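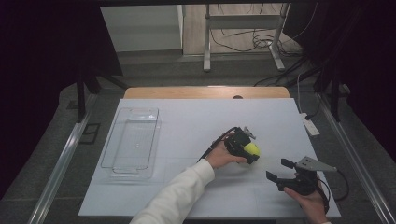

By Ashley Rudd
Communications Lead, Orosach

Orosach has rewritten the way it sets up and looks after its tabletop handling cell, and the new routine is now in daily use at the Bramwell workshop. The guide that goes with it, called Sendetti after the cell it was written for, is free to any lab or school shop that wants a copy.

The cell is a modest thing to look at: a table with a white board laid over it, aluminum rails on the floor to either side, and a pair of black hand-held grippers on cables. An operator takes one in each hand and moves small objects between the board and a clear plastic tray. Those movements are recorded and used to teach a robot arm the same job. We love this cell, and we have learned a lot about what it needs to stay healthy!

Most of what it needs is small. When the team went back through the service log in July, they found 142 entries, and the bulk of them came down to finger pads, cable strain or a bracket screw that had worked its way out. Very few had anything to do with software, which surprised even the people who wrote the log.

So the new routine starts with the hands. Before a session, the operator opens and closes each gripper fully, checks that both finger pads sit square, and presses on the metal plate to feel for play. A pad with a shiny patch gets wiped with a damp lint-free cloth. If the shine is still there after wiping, the pad is swapped, and the old one goes in the scrap bin so it can't wander back into use.

Then comes the ball test, which has become everybody's favorite part of the morning. The operator picks up a ball, holds it over the board, turns the wrist both ways and sets it down in the tray, first with the left gripper and then with the right. A ball that creeps or twists in the jaws means the pads need another look. The whole check takes 4 minutes once you have the knack, and new operators usually have the knack by lunch.

Cables get their own page in the guide. Each one should leave the gripper in an easy curve, with enough slack for a full reach across the board and nothing pulling at the plug. Sendetti asks operators to run a cable through their fingers from end to end and stop at any flat spot or kink. A kinked cable is tagged and pulled from use the same day.

"I used to save all my checking for when something went wrong," said Ashley Rudd. "Now I do it with my coffee still warm, and I really look forward to it. You get to know each gripper. The left one on our cell has a slightly stiffer squeeze and I'd spot it blindfolded."

The routine was tried over 1,556 recorded pick-ups before it was written down in its final form. Netitex, which supplies replacement pads for the cell, read the drafts and suggested the wording for the bracket check.

The guide runs to 2 printed sheets, one for the daily check and one for repairs at the bench. Copies can be requested from the Orosach front desk or picked up at the Bramwell workshop, where visitors are welcome to try the ball test for themselves.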